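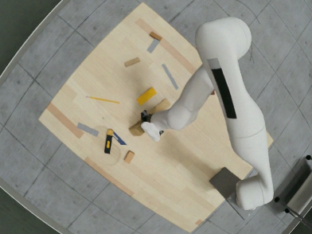

Table from above, white robot arm at the right. Computer render.

How to check your raise against your own cost of living

Updated Tue 31 March

Got a raise letter? Don't spend it yet. The percent on the letter is before tax, and the inflation number on the news is an average of everybody's shopping, not yours. Takes one evening. You need your last 12 months of bank statements, two pay stubs (one before the raise, one after) and a spreadsheet. Paper works too.

Step 1. Find your real raise

Use take-home pay, not gross. Old stub, new stub, subtract. Watch for stuff that changed at the same time, like health premiums or retirement contributions. If your retirement percentage went up that money is still yours, so add it back in. Premiums, no. That's gone.

Paid every two weeks? Multiply by 26 and divide by 12 to get a monthly number. People multiply by 2 and come out short.

Step 2. Add up the must-pays

Rent or mortgage, power, water, groceries, gas, insurance, phone, child care, minimum loan payments. Skip restaurants and vacations for now. Do one month from this year and the same month from last year. Same month matters, heating bills will wreck the comparison otherwise.

Anything billed once or twice a year, divide it down to a monthly amount. Car insurance is the one everyone forgets.

Step 3. Compare

Say take-home went up $300 a month. Must-pays went up $210. You're ahead by $90. That's the number to plan with, not the 300.

If must-pays went up more than your pay, you took a cut, whatever the letter says. Go to step 5.

Step 4. Give the difference a job

Set up an automatic transfer for the day after payday. Card debt first if you have any, then emergency savings. Do it before the second bigger check lands, its much harder once you're used to the money.

Step 5. If you came out behind

Sort last year's must-pays against this year's and look at the 3 biggest jumps. Usually insurance, rent, groceries. Call on the insurance. Ask about the rent before the renewal notice shows up, not after. Then take the sheet to your boss. A one-page list of what your job pays elsewhere goes over better then a list of your bills, so bring that, and keep the bills for working out the lowest number you can say yes to.

Step 6. Do it again

Prices move. Put a reminder in for May and rerun steps 2 and 3 with fresh statements. Goes a lot faster the second time because the sheet's already built.

Quick notes

Bonus is not a raise. Leave it out.

Overtime, leave it out too unless it's guaranteed in writing.

Moved in the last year? Rent comparison is still fair, just mark it so you remember why it jumped.

Two incomes in the house: do both stubs, one list of bills.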